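Notizen für den Werkstattabend: »Ein Küchenroboter, der erst einmal nur im Rechner kocht«

(Begrüßung, kurz warten, bis hinten die Stühle stehen. Wasser nicht wieder auf den Beamer stellen.)

Schön, dass ihr so zahlreich da seid, und schön, dass die Heizung in der Werkstatt mitspielt, im Februar war das ja noch anders. Ich erzähle heute von Lodirell, meinem Greifarm-Projekt, an dem ich seit dem Winter an der hinteren Werkbank und, wenn ich ehrlich zähle, noch viel öfter zu Hause am Küchentisch sitze. Einige von euch haben den echten Arm schon gesehen, als er noch aus zwei Motoren und sehr viel Klebeband bestand. Inzwischen hat er ein ordentliches Schultergelenk, und die Finger sind die dritte Fassung aus unserem Drucker (danke noch einmal an alle, die so lange auf den Drucker gewartet haben!).

Bevor der Arm an echtes Geschirr darf, übt er in der Simulation. Ich habe dafür eine Küche gebaut, mit Spüle, Arbeitsplatte und Hängeschrank, und lasse dort die Steuerung laufen, die später auch am Aufbau laufen soll. Die Umgebung heißt bei mir Marquez, nach dem Ordner, in dem alles angefangen hat, und der Name ist dann einfach geblieben.

(Nächste Folie. Hier langsam reden, die meisten sehen das zum ersten Mal.)
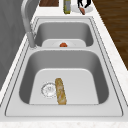
Folie 4: Die Spüle in Marquez, hinten die Greiferfinger am Teller

Am Teller hängt ziemlich viel Arbeit, das möchte ich gern etwas ausführlicher erzählen. Ein flacher Gegenstand auf einer flachen Unterlage ist für zwei Finger eine Zumutung, und etwas Längliches, das schräg auf dem Teller liegt, macht es nicht leichter. Meine erste Steuerung hat stur von oben zugefasst, egal wie das Ding lag. Jetzt schätzt sie zuerst die Längsachse und dreht das Handgelenk passend dazu. Das kostet Rechenzeit, aber ich habe 60 Durchläufe mit der alten und 60 mit der neuen Fassung verglichen und möchte nicht mehr zurück.

(Falls jemand nach der Reibung fragt: die Werte sind von Hand eingestellt, da bitte nicht zu selbstbewusst auftreten. Die Tabelle liegt im Anhang.)

Dann zum Schrank. Die Maße habe ich mit dem Zollstock zu Hause genommen und grob vereinfacht, die Türen fehlen absichtlich. Scharniere sind ein eigenes Thema, und ich wollte erst wissen, ob der Arm überhaupt sauber in ein Fach hineinkommt, ohne mit dem Ellbogen an der Trennwand hängen zu bleiben.
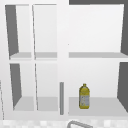
Für die Fächer rechts habe ich eine eigene Anfahrt geschrieben. Der Arm hält vor der Öffnung kurz an, richtet die Finger aus und fährt dann gerade hinein. Klingt banal, hat mich aber zwei lange Abende gekostet, bis die Bahn nicht mehr über die Armatur führte. Eine Flasche mit rundlichen Schultern ist übrigens ein dankbares Übungsstück: Man fasst sie am unteren Teil, und solange sie aufrecht steht, verzeiht sie ein paar Millimeter. Von der Steuerung gibt es inzwischen 97 gespeicherte Stände, und ich traue mich nicht, auch nur einen davon zu löschen.

(Hier die Zahlen nennen, aber nicht darauf herumreiten.)

Insgesamt sind 2.879 Läufe aufgezeichnet, und 1.917 davon endeten so, wie ich es mir gewünscht hatte. Der Rest ist lehrreich. Sehr oft stimmt die Höhe nicht, manchmal auch die Reihenfolge, und ab und zu habe ich schlicht die falsche Datei geladen. Wer sich für die Fehlschläge interessiert, kommt bitte nachher zu mir, ich zeige sie wirklich gern!

(Schrankfolie stehen lassen und die Runde öffnen.) 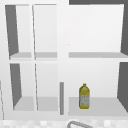

Ifigeneia Nikolaidis hat beim Probevortrag eingewandt, eine Simulation ohne Türen sei nur die halbe Küche, und am echten Schrank werde der Arm als Erstes gegen den Griff stoßen. Sie würde deshalb lieber eine einzige Tür sauber nachbauen, mit Anschlag und Spiel im Scharnier, als noch ein weiteres Fach zu üben.

Da hat sie recht, und genau das steht als Nächstes auf meinem Zettel. Ich fange mit der Tür ganz rechts an. Die Gelenkdaten kann ich vermutlich aus dem Anthorpe-Projekt übernehmen, das ja mit einer Schranktür am Werkzeugregal arbeitet; der Code liegt auf unserem Werkstattrechner.

(Zum Schluss: Wer mitbauen möchte, trägt sich in die Liste an der Tür ein. Gesucht werden vor allem Leute, die gut löten, und jemand mit Geduld für Kabelführung. Der nächste Bauabend ist wieder in Dradstead, Beginn 19 Uhr, den Arm bringe ich mit. Netzteil nicht vergessen!)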